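Filed under: Classroom Robotics / Hand Tools & Grippers / Reviews
Last updated: 12 March 2020

Girkeck two-finger hand gripper, used for a term by a student club

The Girkeck arrives in a carton that promises "intuitive operation," and for a squeeze handle with two fingers on the end that's a safe promise. I help run the Zamham robotics club, where we bought a pair with what was left of the August grant. They cost us $88 each, and Wiroj Boonyarit, who signs off on our spending, still brings that up.

Our project this year is sorting. Before anyone writes code for the arm, the students do every move by hand, two people working across one table, picking things up and setting them down until they can explain what a grip needs. Bottles first. Everybody thinks bottles are easy.
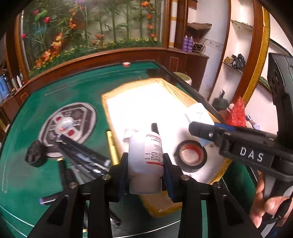

The pads are the best part. They hold smooth plastic without the death squeeze our old Bridemetti pair needed, and they wipe clean, which matters with fourteen-year-olds. The finger joints were a bit stiff for the first week and then settled. One screw worked itself loose at pick 1204 (Joaquim Barreto keeps a log, I have given up asking him to stop) and a quarter turn fixed it. We're at 1229 now and it has stayed put.

Flat things are another story. A roll of tape lying on its side takes patience, and a marker will roll away from you with what feels like intent. Thicker fingertips would only make this worse, so I wouldn't bother with the Paisan add-on set.

The handle was designed for a larger hand than most of my students own. After 30 minutes they start swapping sides and complaining, and the complaining is fair. The manual is one folded sheet, half of it about disposal.

Would I buy them again? Yes, though I'd order spare screws in the same go and save myself the second shipping charge. Four stars. Wiroj says three.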